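Ticket: Episodes rejected at upload, dial and toggle steps
Project: Mutow, two-arm task board collection
Station: Hirnville, cell 8
Opened by: Leszek Gajewski
Opened: 2022-05-06
Priority: normal
Status: closed, one follow-up open

Problem as reported: since the station software was updated, the checker marks most of our episodes as "label mismatch". It does this for the rotary dial and toggle switch steps only. Button and slider steps pass. Views of the board in the cell are attached.

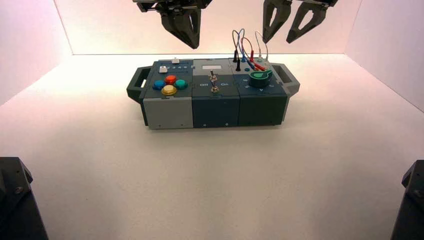
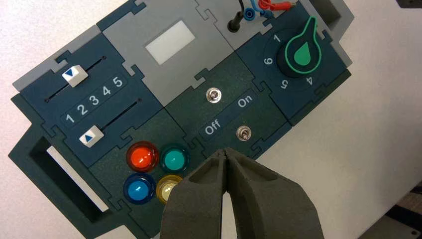
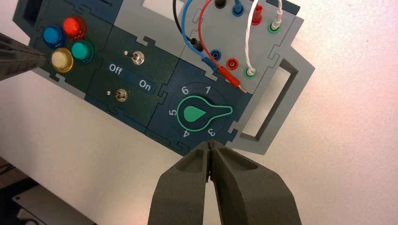
Task board in cell 8, one overall view and two close ones.

We recorded 125 episodes on the new software before anyone looked at the checker report. 80 of them were rejected. The operators say the runs felt normal and the arms did what they were told. I replayed a handful of the rejected ones and agree with them. The dial gets turned to the position in the prompt and the gripper backs off.

What I tried first

Restarted the recorder and the checker. No change.

Ran the arm calibration again on both sides. Offsets were within limits before and after. No change.

Swapped the operator. Same rejects, so it is not how one person drives the arms.

Rolled the checker back to the old version and ran it on the same files. Still rejected. This told me the fault is in the recordings and the checker is fine.

Reply from Clalalex support

Please compare the timestamps of the wrist camera streams with the joint log for one good and one bad episode. Also send the station config file. The update replaces the config if the old one was saved under a custom name.

Our findings

The config had been replaced. Ours was saved under the cell name, so the update did not see it and wrote the default. Two settings were different from what we use:

1. Stream alignment was set to "arrival" and should be "capture". With "arrival" the wrist frames get the time they reach the computer. On this station they come in late when both arms are moving.

2. The end-of-step margin was set to zero. The recorder cut the step as soon as the operator pressed the pedal, so the last wrist frames were left out.

The sliders and buttons pass because the operators hold still for a moment after those steps. On the dial and the toggles they release and move off right away, and the checker ends up comparing the label with a frame from the middle of the turn.

Fix

Put our own config back under the default name and made the file read-only. Set alignment to "capture". Set the margin to 8 frames. Restarted the recorder and did a test set with all dial positions and both directions on the toggles. All test episodes passed.

What to do with the rejected episodes

The alignment can be repaired offline, as the capture times are stored in the raw files. The missing frames can't be. I ran the repair script on the rejected set and the checker now takes the ones where the operator was slow on the pedal. The rest are moved to the "hold" folder. Please don't delete them. Kołodziej wants to use them for the part of the model that only looks at the approach, and for that the end of the step doesn't matter.

The main set is at 2,940 accepted episodes after the repair. The held ones are not in that number.

Also noticed

The prompt list still has "turn the knob to A" in it. That prompt was written for the other dial layout and should not be given for boards with the numbered dial. I removed it from the list for this cell. Other cells should check theirs.

Follow-up, still open

Clalalex will change the installer so that it warns before writing a default config. Planned for the November release. Until then, copy the config somewhere safe before any update and compare the two files afterward.

Closing the main ticket. Reopen it if the mismatch rate on the dial steps goes up again.

L. Gajewski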